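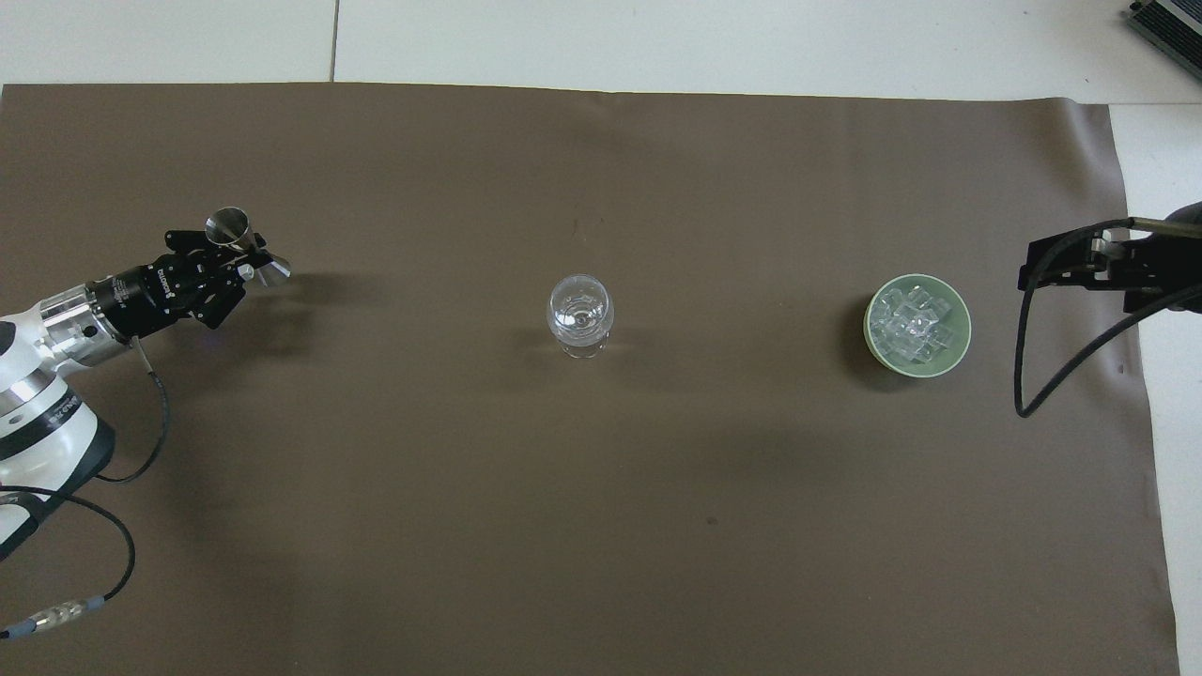
Page last changed: June 27, 2025

Ticket 688 - Iltance under-counter ice maker, short harvest and fused cubes
Status: closed
Site: Wasilewska, ground floor bar
Priority: normal

Reported fault
The machine runs but the bin does not fill overnight. Cubes are thin on one side and come off the plate stuck together in slabs. No alarm on the display. The site has already switched the machine off and on again and cleaned the air filter.

Entry 1
Asked the site for the model plate details and the cycle count from the service menu. Count since the last reset is 206. For a machine in daily use since December that is far too low, so either the counter has been reset or the freeze cycle is running long. The site says the counter has not been touched.

Entry 2
Freeze cycle timed on site and found to be well over the normal length. Condenser fan turning freely. Fins clear. Warm air leaving the front grille as expected. Room temperature within limits. Refrigerant fault considered unlikely at this stage but not ruled out.

Entry 3
Water supply checked. The stopcock behind the machine was fully open. The inlet hose was removed and run into a jug: flow weak and uneven. The inline filter is a Stistotar cartridge with no change date written on the label. Bypassed the filter for the test and the flow was normal. Cartridge to be replaced.

Entry 4
New cartridge fitted and flushed for 15 minutes before the hose went back on the machine. First batches thrown away. Cube thickness now even across the plate. Harvest still slow, and cubes still joined by a thick bridge of ice.

Entry 5
Bridge thickness is set by the probe above the plate. The probe had a hard white coating on it, and the gap was wider than the manual allows. Cleaned with descaler, rinsed, gap reset with the gauge. Do not scrape the probe with a blade. The tip is plated and will read wrongly once scratched.

Ran a full descale at the same time. The water trough was scaled along the back edge and two of the spray holes were partly blocked. Cleared these with a soft brush.

Entry 6
Site reports that slabs now break into single cubes when they drop. Bin still not full by morning. Asked for the bin switch to be checked.
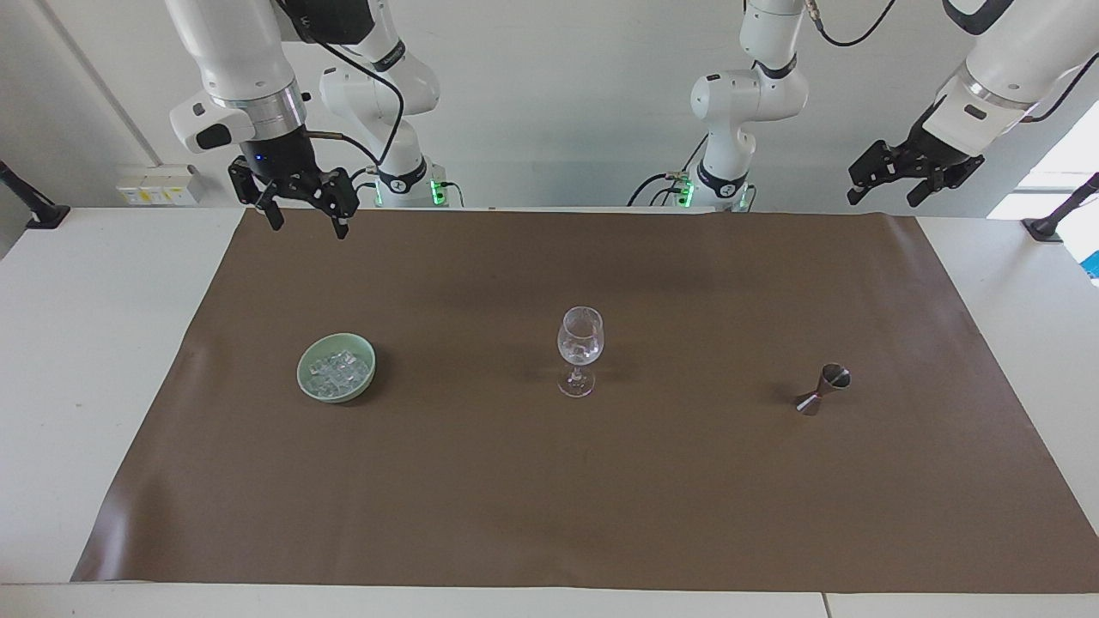
Ice cubes in a bowl, with a wine glass and jigger.

Entry 7
Bin switch found to be opening early. The curtain was catching on its left hinge pin and hanging slightly open, which the machine reads as a full bin. Pin reseated, curtain swings freely. Left to run overnight with the door shut and the bin emptied beforehand.

Entry 8
Bin full in the morning and the machine had stopped on its own. Cycle count reset, so the next reading can be trusted. Fault code memory read through the Zovgate service tool: one entry, code 144, long freeze. Consistent with the restricted water supply. Cleared and has not come back.

Actions left with site
Write the fitting date on each new filter cartridge.
Descale when the display asks for it. The reminder had been dismissed.
Keep the scoop outside the bin - it was resting against the curtain on the second visit.

If the long freeze code returns, measure the inlet flow first, before the panels come off. Reopen under the same ticket number.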